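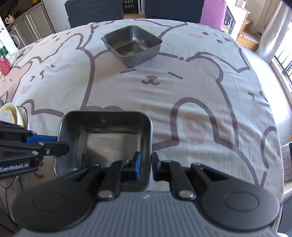 Why Doesn't Stainless Steel Rust?

Look at the bottom of a metal lunch box or a kitchen container and you may find a number stamped there. Two common ones are 304 and 316. They look like secret codes, but they are names for kinds of steel. A 316 on the bottom tells you which recipe the metal is supposed to follow.

Steel has a recipe?

Yes. Steel is mostly iron, mixed with a little carbon and sometimes with other metals. A metal made by mixing is called an alloy. People melt the ingredients together in a very hot furnace, and when the mix cools it is one solid metal. You can't pick the parts out again the way you can pick raisins out of a cookie.

Plain iron has a problem. When it meets water and air, the iron joins up with oxygen and turns into rust. Rust is orange-brown and crumbly. It flakes off, and then the fresh iron underneath can rust too. An old nail left in the garden can rust nearly all the way through.

The thin skin

Stainless steel has another metal in it called chromium (say it KROH-mee-um). Chromium joins up with oxygen too, but what it makes is very different from rust. It makes a skin over the steel, so thin that you can't see it or feel it. The skin sticks tight and keeps water and air away from the iron.

If you scratch a stainless steel box, you scratch through the skin. Then the chromium in the scratch meets the air and makes new skin. The scratch mark stays, but the metal is covered again. Paint can't do that. When paint chips off a bicycle, the bare spot stays bare until someone paints it.

What do the numbers mean?

Type 304 is used for a lot of spoons, sinks and pots. It has chromium in it and also nickel, which makes the steel easier to bend into shape without cracking.

Type 316 has chromium and nickel plus one more metal, molybdenum (say it muh-LIB-duh-num). Molybdenum helps the steel stand up to salt. Salt is hard on metal, and that is why 316 is often used for parts on boats. It is used for food containers as well. Lots of food is salty — pickles, soup, soy sauce — and salt can make tiny holes in steel if it sits there long enough.

The numbers don't count anything. Type 316 does not have 316 things in it. They are just names on a list that steel makers agreed to use.

How does a flat sheet turn into a box?

Leszek Malinowski works at a metal shop in Dirnbridge that makes trays and deep containers. He starts with a flat piece of steel. A machine called a press holds the edges of the sheet while a heavy block, the punch, pushes the middle down into a hollow shape called a die. The sheet stretches and bends until it fits the hollow. This is called deep drawing, even though there are no pencils.

"Kids ask me why the corners are round," he says. "Try folding a sheet of foil into a cup. Look how it bunches up in the corners. Steel wants to do the same thing."

A round corner lets the metal flow more smoothly, so it is less likely to wrinkle or tear. It is easier to wash too. A sponge fits into a curve much better than into a sharp corner.

The top edge of a cut sheet is thin and can be sharp. On many containers the edge is rolled over or bent outward to make a lip. The lip is safer for your fingers, and it makes the sides stiffer.

Can stainless steel ever rust?

It can. "Stainless" really means that it stains less. If very salty water dries on the steel again and again, or if a rusty nail is left sitting on it, you may see small brown spots. Rinsing and drying the container keeps its skin in good shape. Rough steel wool is a bad idea, as it can leave little bits of plain steel behind, and those bits rust.

Try it: the nail and the spoon

You need two glasses, water, salt, a plain iron nail and a stainless steel spoon. Ask a grown-up to help with the nail.

Fill both glasses halfway with water. Stir a spoonful of salt into each one. Put the nail in one glass and the spoon in the other, and leave them where they won't get knocked over. Check them every day for 8 days and draw what you see.

Danuta Olszewski's class in Sullard tried this in December. Their nail had orange fuzz on it by the second morning. The spoon still looked like a spoon. Wash it well before it goes back in the drawer.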